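mivholm-tips: fingertip tracking and gap width from a wrist camera
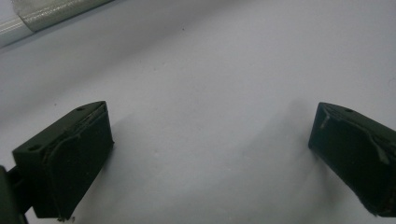
Wrist camera view, fingertips open over the white surface.

Hi! I'm Lorenz, and this is the little package I wrote so I could stop bolting encoders onto every gripper we build. You give it video from the wrist camera, it finds both fingertips and gives you back the gap between them in millimeters, one number per image. The Gallagher planner reads that number directly, but it's just a CSV, so use it with whatever you like.

What's in the repo

track/ has the tracker itself (Python, no GPU needed)
calib/ has the calibration script and the printable ruler
clips/ has 467 short clips with hand-checked gap widths
old/ is the first version, please don't use it, I only keep it for Rania's plots

Getting it going

Install with pip install -e . from the top folder, then run calib/fit.py on a clip where you open and close the gripper a few times over the ruler. You want at least 8 open-close cycles. I tried getting away with fewer and the fit went wobbly near the closed end. After that it's track/run.py yourclip.mp4 and off you go!

How it works (short version)

I segment the two tips by color, fit a line to the top edge of each one, and measure between the inner ends. The small round holes on top are used as anchor points when I can find them. Streaks and smudges on the inner faces used to drag the edge fit all over the place, so the inner face is masked out now (thank you Jihad, that was two weeks of my life).

Things that still bug me

Soft shadows next to a tip can get swallowed into the mask. Raising shadow_cut to 17 helps on pale tables and makes things worse on wood. Shiny stuff in the background is mostly fine unless a tip passes in front of it. If one tip is fully hidden you get a blank row, and your code has to cope with that.

Changes in 0.7

New mask for the inner faces, faster loading, and the calibration file is now plain JSON. Files from before April need to be refit, sorry!

Bugs go to me or Afaf Nasrallah. Please attach the clip.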